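Shop > Bedroom > Nets and canopies > Plernness bed net

The Plernness Bed Net

Code 1157. £100, delivery included on the mainland. Sewn to order by Makowska, sold by us at Ullwood.

If you have ever lain awake at two in the morning listening to one small whine go past your left ear, stop, and then start again by your right, you will know what got us selling bed nets in the first place. We came to them slowly. Ullwood began as a blanket and linen shop, and for years the nearest thing we had to a net was a bit of voile that people bought to hang over a cot. Then we had a run of warm, damp summers, the pond at the end of our lane filled up nicely, and customers began asking for something they could sleep under properly, with the window open, without it looking like a hospital.

The Plernness is a box net, so it hangs straight down on all sides of the bed instead of falling from one point in the middle. We much prefer that shape. A cone net looks lovely in a photograph, but it slopes in over your pillow, and the minute your elbow touches it in your sleep the mosquitoes can bite you straight through. With a box you get your whole bed to yourself, and you can sit up and read, drink your tea and lose your glasses in the covers just as you normally would.

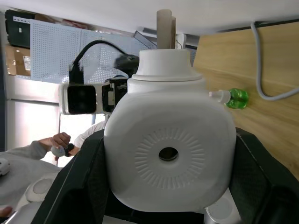 The mesh is a soft cotton and polyester mix, fine enough for mosquitoes and most midges, and open enough that you still feel the air from the window. It comes in a warm off-white that we call Oat. We did try a pure white and it looked rather cold against wooden beds, and a dark grey, which two of us adored and everyone else said was like sleeping in a fireplace! Oat it is, then, at least until next year.

Size and fit

The roof panel suits a bed up to king size, and the sides drop 278 cm, which is long. It's meant to be. You want enough to reach down past the mattress and lie in a soft fold on the floor, or to tuck right under if you have a dog who likes to come and go. In a cottage with low ceilings you'll have more to spare, and you can either let it pool or ask us to take it up before we post it. We don't charge for that. Please measure from the ceiling hook to the floor, and not from the top of the bedpost (I did the second one for my own room, and had to unpick the lot).

There are two openings, one on each long side, and they overlap by a good forearm's width so there is no gap when they fall shut. We thought hard about zips and decided against them. Zips are noisy, they catch the mesh, and when you are half asleep and want the loo you don't want to be hunting for a tag.

What comes in the bag

- The net, folded, with cotton tapes already sewn to the corners
- Four ceiling hooks with plugs and screws for plaster or wood
- Four lengths of white cord
- 3 spare patches of mesh and a card of matching thread
- A drawstring bag for the winter

You will need your own drill and a steady chair, and a second person makes it a much happier job. If you're renting and would sooner not put holes in the ceiling, have a look at the Asetti frame on our bed furniture page. It stands round the bed on its own four feet and takes the Plernness tapes without any altering.

Nets and everything else

People ring and ask whether a net means they can put away all the other things they use in summer, and our answer is that it depends on how you spend your evenings. A net looks after you while you're in bed. It can't do a thing for you on the sofa, or out on the step with a glass of something. Most of us here use a mixture: a fan, long sleeves at dusk, a screen on the kitchen window, and perhaps a liquid repellent for the sitting room.

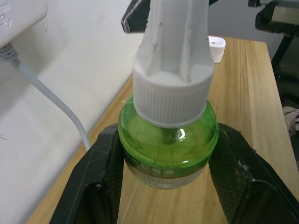 A green liquid refill, labelled 蚊香液.

We don't sell repellents ourselves, so do go by what is printed on whatever you buy, and ask your chemist if there's a baby or a cat in the house. What we would ask is that you keep sprays well away from the mesh. Some of them leave a yellowish mark which no amount of washing will lift.

Washing and looking after it

Wash the net before you first hang it, as there's a little finish left in the thread from the weaving and it softens a great deal once that's gone. Cool water, a mild liquid soap, and into a pillowcase if you are using the machine. No spinning, please. Hang it over a line or a door and it will be dry by teatime on any decent day. Twice in a season is plenty for most bedrooms. Ironing isn't needed, though I know at least one of you does it.

Small holes can be mended with the patches in the bag. Bigger ones can come back to us, and the ladies at Makowska will put in a new panel for the price of the postage, however old the net is.

Ordering

Each net is cut when you order it, so allow a fortnight, or a touch longer in July when everyone has the same idea at once. Parcels leave us on a Thursday. If it's wrong for your room, send it back unwashed within the month and we'll refund you or swap it for another length.

Odd-shaped beds, bunks and built-in sleeping nooks can usually be done. Send a sketch with the measurements on it, as rough as you like, and mark it for Azucena Trujillo in the workroom. She will write back with a price and very likely a few questions about your skirting boards.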